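Sheets, covers and a bed that stays made
Posted 26/03/2021 in Bedroom & Laundry

I changed beds for a living for nine summers, at a guest house in Plarthorpe with steep stairs and a very small linen closet, and I still can't walk past a rumpled bed without wanting to fix it. These are the habits I kept when I left. Some came from the housekeeper who trained me, some I worked out on my own after ruining things.

Start with the stripping, which most people rush. Take the pillowcases off first and use one of them as a bag for the others. Then pull the fitted sheet off from the foot end and shake it over the bed before it goes in the basket (socks! every time, socks). Leave the mattress bare while you have your coffee. Open the window if it isn't pouring. I used to do this even in December, with the radiator off and my coat on, and the room smelled so much better for it.

Washing next. I do sheets on their own, never with towels. Towels are heavy and they shed, and a sheet loves to wrap itself around them and come out in one hard damp rope. Half a drum is plenty. Use less soap than the cap tells you to, and if your whites have gone stiff or dingy, run them again with no soap at all and see how much foam comes up. The first time I tried that, I was shocked — it looked like a bubble bath in there.

Take them out of the dryer a touch early, when the hems are still barely damp, and put them straight on the bed. The weight of the cloth does most of your ironing. 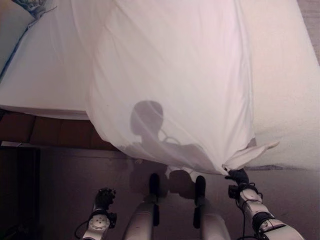 Now, creases. I own an iron and I resent it. For a plain cotton flat sheet I keep a spray bottle of water by the bed, mist the top third (the bit that gets folded over and seen), smooth it with the side of my hand from the middle out, and go do something else. If it's a guest bed I might iron that top third, folded in half so I only do it once. The rest is under a blanket and can look how it likes.

If you line dry, hang the sheet by its hems with a good overlap over the line, and peg it in 4 places. Pegs at the corners only will give you those little pulled ears that never press out. My line is a Skureck, the wind-out kind, and it sags by the second load, so I do sheets first and small stuff after.

Putting the flat sheet on: wide hem at the head, wrong side up, so that when you fold it back over the blanket the nice side shows. Find the middle crease and lay that down the center of the mattress before you tuck anything. Then foot end first, then corners, then sides. I leave the sides loose for tall people. My own feet like to be tucked in tight, and I realize that's a personal matter that has ended friendships.

Hospital corners take two minutes to learn. Tuck the foot, lift the side edge about a forearm's length up from the corner so it makes a triangle on top of the bed, tuck what's left hanging, drop the triangle, tuck that too. Do it badly a few times and your hands will get it.
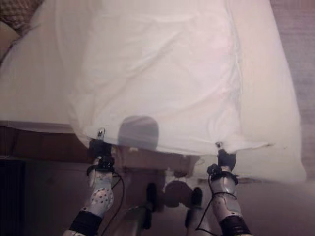 Postside wrote in to say that all this is fine for cotton but that linen sheets want none of it: hang them, snap them hard while they're damp, and leave the wrinkles alone. Fair enough! I only have one linen set (Ayala, bought in a sale and far too good for me), and I do agree that ironing it was a wasted afternoon. I'd still pull the hems straight while it's damp, though. They curl otherwise.

A few odds and ends on storage. Fold each set and slide it inside one of its own pillowcases, so you grab a single bundle and you're done. Keep 3 sets per bed if you have room: one on, one in the wash, one in the closet. Write the bed size on the inside of the hem with a laundry pen, because queen and full look identical at eleven at night. And rotate them, bottom of the pile first, or the same poor set gets worn to threads while the others go yellow along the folds.

Pillows get washed twice a year here, two at a time so the drum stays balanced. Dry them longer than you think you need to. Press your fist into the middle, and if it feels cool in there, they go back in.

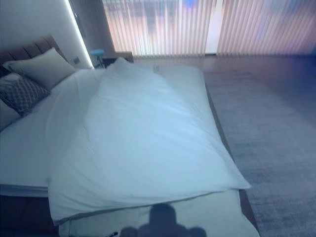
How often should you wash a blanket that sits on top of the sheet?

Every couple of months is fine if you use a flat sheet under it and nobody eats toast in bed. With a dog on the bed I'd make it every two weeks, and shake it outside in between. Wool ones I mostly just air over a railing on a dry day, and spot clean with cool water and a dab of dish soap.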